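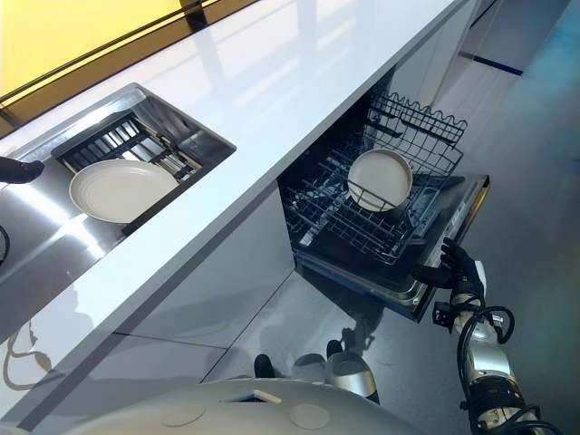
Small Kitchens, Big Habits: My Project Report
by Merike Luik

For my design project I wanted to look at how people go from a dirty plate to a clean one without walking laps of the kitchen. My idea was pretty simple – put the sink right next to the dishwasher and see if folks rinse, load and move on, or if stuff still piles up.

I worked in our practice kitchen, the one with the yellow backsplash and the glossy white counter. I love that yellow so much! It cheers up all the gray underneath. The dishwasher sits to the right of the sink, so with the door down you can pass a plate straight over (great if you're right-handed, less great for Joar, who kept reaching across himself).

We also tried a black slotted rack inside the sink. I figured it would be in the way, but it gave the plates somewhere to lean between rinsing and loading, and I ended up liking it a lot. The top rack of the dishwasher was trickier. Our round plates stand up between the tines okay, but you have to pull the rack all the way out first, and everybody forgot at least once – me included!

My survey went to 100 people and 88 wrote back, way more than I expected. Most said they leave dishes in the sink because the dishwasher is full of clean ones. I hadn't even thought of that, so my layout idea only fixes part of the problem.

Next time I'd test a deeper sink and ask people about unloading too. Thanks to Eimear Nic Giolla for reading my drafts in May and for lending me her plates.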